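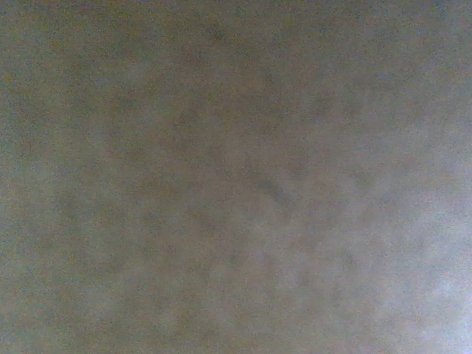
**Ajayi, Learning Officer, Estton Museum of Weather and Water**

# What is fog?

Fog is a cloud that touches the ground. It is made of tiny drops of water floating in the air. Each drop is far too small to see by itself, but a great many of them together can hide a tree, a house or a whole hill.

## How does fog form?

Air always holds some water in the form of a gas called water vapour. Warm air can hold more of it than cold air. When air cools down, some of the vapour turns back into drops. This change is called **condensation**. The same thing happens when you breathe on a cold window.

Fog often forms at night, when the sky is clear and the ground loses its heat. It may also form when warm, damp air moves over a cold sea.

## Is mist the same as fog?

Mist and fog are made in the same way. Weather forecasters call it fog when a person can see less than one kilometre. If they can see further than that, it is mist.

## Fog in Estton

The town lies beside the River Dronau, and September is often a foggy month. Cool air slides down the valley sides after dark and settles over the water. Muvier Hill stands 422 metres high, and on some mornings its top is in sunshine while the streets are still grey.

## Words to know

- **Vapour:** water in the form of a gas
- **Condensation:** when a gas turns into a liquid
- **Visibility:** how far a person can see

The Weather Room is open to school groups every Thursday. It is suitable for children aged 8 and over.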